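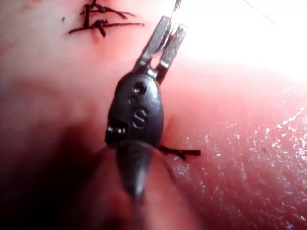 Jaws on the thread, with two black knots tied off to the left.

31 March 2019

I said I'd write something about the student robot suturing project once I'd sat in on a session, and now I have, so no more excuses. I went in doubtful. I came out doubtful about different things.

The knots look good, I'll give them that. They're compact and the tails are trimmed, and I've seen people do worse by hand on a first try. The team is 6 students, they meet in the back lab, and Noman Ghauri runs the software side. They call the project Kelleo. The controller code is Proton, now on version 9, and I'd like to know what went wrong with the other eight, but he changed the subject.

What bugs me is how people talk about it. The club page says the robot "learned to suture." Learned from what? From 16 recorded sessions, all driven by the same two people, on the same kind of practice tissue, under the same lamp. If both your teachers pull the thread the same way, you'll get a robot that pulls it that way too. Maybe that's fine. I'd still want to see it handle a sample it hasn't met before anyone uses the word "learned" on a poster.

I asked Babar Gilani how they decide a knot is good. He said they look at it. There is no pull test and no score sheet. He does want to build a small tension rig by September, and I think that should have come before the robot did anything on its own. A knot can look perfect and slip the moment you tug on it.

Glare is another sore spot. Shiny tissue gives the wrist camera bright patches, and a thin thread gets hard to follow across them. Noman says the next version will deal with it. I've heard that about a lot of next versions.

They've entered the spring showcase anyway. I'll go, and I'll ask about the tension rig again.

Recent posts
Kabbaj kit, two months in
Why I stopped judging the line follower contest
Keker arm: cheap, and it feels cheap
Reader mail on student demos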